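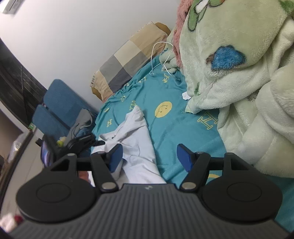
How to sharpen a kitchen knife on a water stone

Quick version, because I keep typing this out in emails. Covers an ordinary double bevel chef's knife. Single bevel knives, serrated bread knives, scissors: different page, not written yet.

What you need

A medium stone for the real work.
A 4,000 stone for finishing. Optional for the first few goes.
Something to flatten the stones with. Diamond plate, or wet and dry paper stuck to a piece of glass.
A tub or old baking dish big enough to lay the stone down in.
Dish towel, damp.
A permanent marker. Any color.
A strip of leather or just newspaper for the end.

My stones are a Gradeo medium and a Sekiguchi 4,000. The Gradeo is soft and muddy and dishes fast but it was cheap and it cuts. The Sekiguchi weighs 494 grams without the base, I had to weigh it for the postage when I nearly sold it. Glad I didn't. You do not need these exact ones.

Knife for practice: use one you don't love. Mine was a 6 inch Prinmont from the hardware store in Rarnenthorpe, stamped steel, soft, takes an edge in no time and loses it in a week. Perfect for learning on.

Before you start

Soak the medium stone until the bubbles stop. Check the leaflet for the fine one, lots of finishing stones are splash and go and some will crack if you leave them sitting in water. If the leaflet is gone and you can't find out, just splash it.

Flatten the stone. Pencil grid on the face, rub with the plate under a trickle of water until the pencil is gone. Skip this and you'll be chasing a low spot all evening.

Fold the damp towel, put it on the counter, stone on top. Give it a shove. If it slides, wetter towel or put it in a holder. Don't sharpen on a stone that moves.

Wash the knife. Dry it.

Look at the edge under a bright light, edge up, tip pointing away. Anything that glints is dull or chipped. Remember where the bright bits are.

Finding the angle

This is the part people fret about. Don't fret. Color in the bevel with the marker, both sides, right down to the edge. Lay the blade flat on the stone, lift the spine a bit, take two light strokes. Look.

Ink gone from the shoulder only: too low. Lift the spine a little.
Ink gone right at the edge only: too high. Drop it.
Ink gone all the way across: that's your angle. Stay there.

Lock your wrist. The movement comes from the shoulder and elbow. I tuck my elbow against my ribs for the first few strokes until it feels settled. You can buy little clips that go on the spine to hold the angle. They work, they scratch the knife, up to you.

First side

Handle in your right hand if you are right handed, edge toward you, blade at a slant across the stone. Two fingertips of the left hand flat on the blade just behind the edge. Keep them on steel that's over stone, never hanging off the side.

Push away, pull back. Light pressure on the edge-trailing stroke, next to none coming back. Start at the tip, do a section, shift your fingers along, do the next one. Overlap the sections. Heel last, and the heel is where everyone gets lazy.

Gray sludge will build up. Leave it. Drip more water on when the stone starts to feel grabby, but don't rinse the sludge off.

At the curve toward the tip lift the handle slightly. Slightly! If you don't, the tip never touches the stone and you get a knife that cuts onions but won't start a tomato.

Keep going until there's a burr. You feel for it on the OTHER side, stroking your thumb from spine out to edge and off. Never along the edge. It feels like a tiny wire or a snag. You want it the whole length, heel to tip. No burr at the heel means you're not done at the heel, go back and work just that bit.

How long does that take? Depends how dull. A badly neglected knife can be most of a podcast. A touch up is a couple of minutes.

Second side

Flip it. Either swap hands or keep the same hand and turn the edge away from you. I swap, badly. Marker again if you're not sure of the angle.

Same thing, until the burr moves back across to the first side. Usually quicker.

Then alternate. A few strokes one side, a few the other, getting lighter each time, down to just the weight of the blade. The burr should get harder and harder to feel.

Finishing stone

Rinse the knife well first. Grit carried over from the medium stone will scratch the fine one and you'll hear it.

On the 4,000 it's the same angle, same sections, a lot less pressure. You're polishing. Swap sides often. Should feel smooth, almost sticky. If it feels scratchy you've got the angle too high or some grit on there, rinse everyting and check.

Strop

Leather or newspaper flat on the counter. Edge trailing only, spine leading, so you're dragging the blade backwards. A handful each side. Don't flick the spine up at the end of the stroke, that rounds the edge off.

Testing

Sheet of printer paper, hold it by the top, slice down. Should go through without tearing. Catches in one place = burr or a dull bit there. Back to the fine stone for that section.

Tomato is better. Rest the blade on the skin and pull, no pressing.

Don't test on arm hair. You'll end up with bald arms and it doesnt tell you much about tomatoes.

Common problems

Sharp yesterday, dull today. You left the burr on and it folded over. More light alternating strokes at the end.

Scratches up the side of the blade. Angle too low, or mud under your fingers. Cosmetic only.

Gouge in the stone. You dug in pushing forward with too much weight. Flatten it out and carry on.

Clean up

Rinse the stones, stand them on edge, air dry somewhere out of the sun. Not on a radiator, not in the oven. Wash the knife and dry it right away if it's carbon steel, drop of oil if it's going in a drawer for long.

Towel goes straight in the wash. That gray does not come out of a white one.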